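PRIRNCOMBE, October 13, 2024 – The Dindov Suturing Room is opening its doors to surgical trainees from across the region, and we could not be happier to welcome them! Practice places are free for the first 100 who sign up, and each comes with 400 minutes of bench time to spend at whatever pace suits.

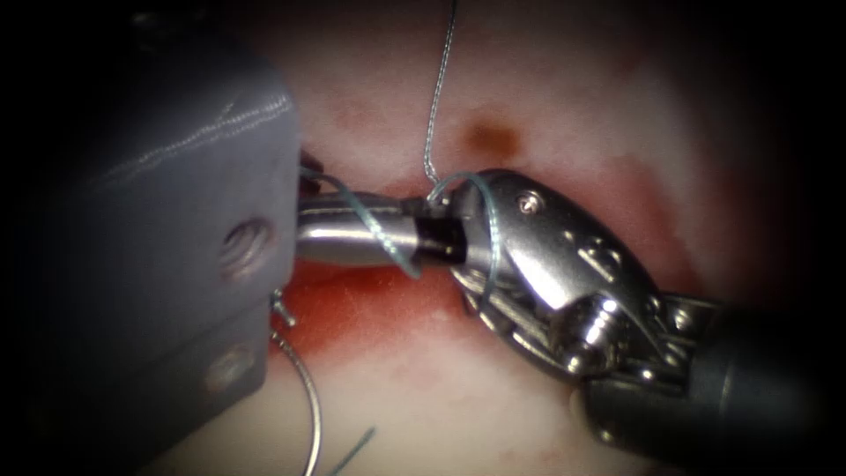 *Suture work at close range, with two instruments meeting tip to tip.*

"Handling a suture well takes patience, and a good many quiet hours," said Deisy Huaranga, who leads the program. "We wanted people to have those hours – and good company too." Sign-up is open now, and a second round follows in April.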